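2026-09-14
Posted by Asuka Iwasaki

Sourdough crackers, batch 13. Third go at getting the rye ones to stay crisp past the weekend.

Toshio thinks the trouble is the oven. Toshio has thought the trouble was the oven with every batch so far, including the one where I left out the salt. I set it lower today and gave the trays an extra ten minutes, mostly so we could have a different argument.

Dough: 500 g rye discard from the Wivotia starter, oil, salt, caraway. The starter smelled like nail polish on Friday and like apples this morning. I fed it anyway and did not ask questions. Rolled thinner than last time, except the left corner of tray two, where I lost interest.

Orange shape twice, then the flowers on teal.

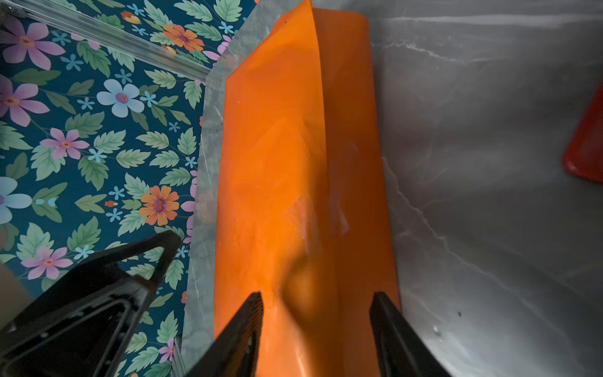
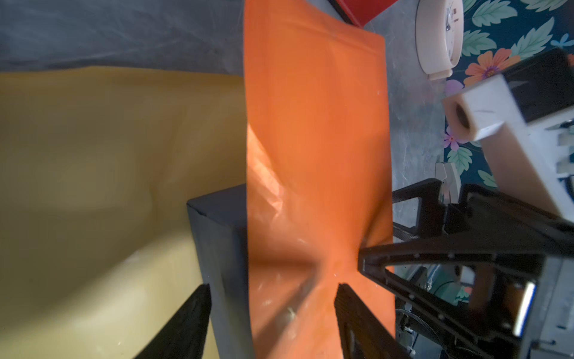
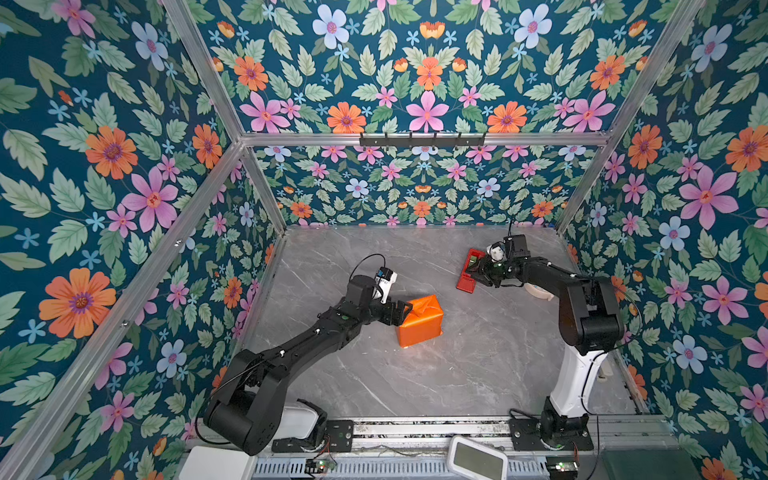
Docking matters more than I wanted it to. Tray one was pricked all over with a fork and came out flat. Tray two was pricked by Shinji, who was on the phone, and it came out as a set of small pillows. They taste fine. They do not stack, and Cakero wants them stacked.

Crispness: snapped one from each tray once they had cooled. Tray one broke clean. Tray two bent first, then broke, then left a chewy bit in my molar that I am still working on. Middle of the tray is worse than the edges on both. Anežka says to turn the oven off and leave them in with the door cracked, the way she does her Christmas cookies in December. Will try it with batch 14 if I can keep people from opening the door to look.

Caraway: too much. Osian likes it, but Osian puts caraway on eggs.

Put ten from tray one in a jar with a tight lid and ten in a paper sack, both on the shelf over my desk. Snap test again Thursday. Please do not eat the ones in the jar. The pillows are by the kettle and you can have all of those.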